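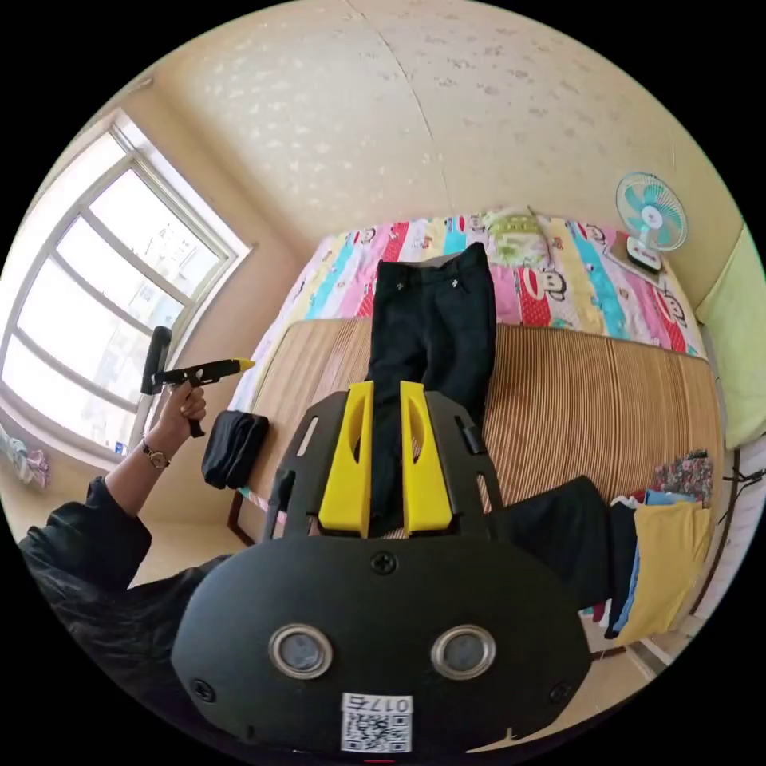
Figure 2. Black trousers laid lengthwise on a sleeping mat, with the waistband toward the head of the bed.

4.2 The bed as a folding surface

Few of the homes in the Brurkent study had a table large enough for laundry. Trousers, sheets and other long items were folded on the bed, and the bed covering therefore shaped the work. The survey covered 200 bedrooms in Drandska and Kos and recorded 668 folding episodes between them. Mats of woven bamboo or similar slatted material were treated as a separate surface type from quilts and fitted sheets.

In the bedroom shown in Figure 2, a striped quilt printed with monkey faces lies behind the mat and along one side of it. The mat provides a flat area long enough for a pair of adult trousers. Residents interviewed in November reported that they pushed quilts aside before folding and preferred the mat for dark clothing, on which lint is easily noticed.

Trousers were coded according to the position of each leg. An item was coded "aligned" when both legs lay straight and parallel, and "open" when at least one leg curved away from the other. Open items were common at intermediate stages and were not counted as errors. The coder noted only whether the waistband and hems remained on the surface.

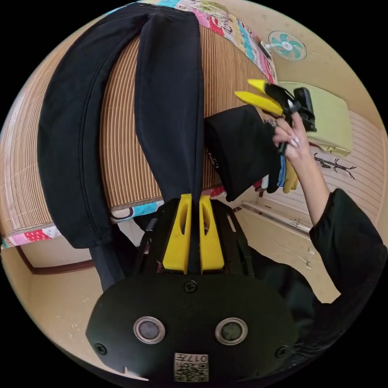

Figure 3. Trousers in the open position, the left leg curved and the right leg straight, with other clothing at the side of the bed.

Clothing kept on the bed during folding was recorded as a secondary load. In Figure 3 this includes folded black fabric and a small bundle in blue, white and mustard yellow. Secondary loads reduced the free area of the surface, and in the Gromico coding scheme they were scored from 0 to 4 by the share of the mat they covered. Items hanging over the edge of the mat were scored by the part resting on it.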